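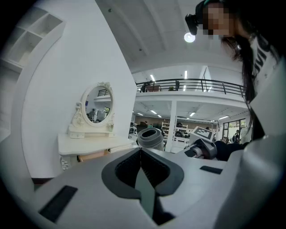

Hideaki Nakajima hatte die Robotik-AG in Pisholm aus zwei Gründen übernommen: Er konnte löten, und er hatte in der Konferenz zu spät aufgesehen.

»Noch mal«, sagte er.

»Das war Versuch 146«, sagte Jule.

»Dann kommt jetzt 147.«

Bis November wollten sie nach Faninitz zum Wettbewerb, und bis dahin musste der Greifer, den sie Esquivel getauft hatten, gelernt haben, wie man ein Rohr anfasst. Er lernte es von ihnen, was Nakajima für den eigentlichen Fehler im Konzept hielt. Machte Jule eine hastige Bewegung vor, lernte Esquivel Hast. Machte Bente sie vor, lernte er, zwischendurch innezuhalten und über das Mittagessen nachzudenken.

»Rekasora hat angeblich 3.594 Durchgänge«, sagte Bente. Rekasora war das Team von der Nachbarschule. Sie hatten eigene Jacken.

»Wir haben Charakter«, sagte Nakajima.

»Wir haben drei brauchbare.«

Er sah in die Tabelle. Es waren wirklich drei. Bei einem davon stand in der Spalte »Bemerkung« das Wort »geniest«.

»Langsamer von rechts«, sagte er. »Und nicht reden dabei.«

»Der nimmt doch gar keinen Ton auf.«

»Ich schon.«

Jule setzte an. Eine halbe Minute lang war es so still, dass man die Lampen hörte - dann klingelte Bentes Telefon. Es war ihre Mutter, die wissen wollte, ob es heute wieder später werde.

»Frag den Greifer«, sagte Bente.

Nakajima trug Versuch 147 ein und schrieb »Mutter« dahinter.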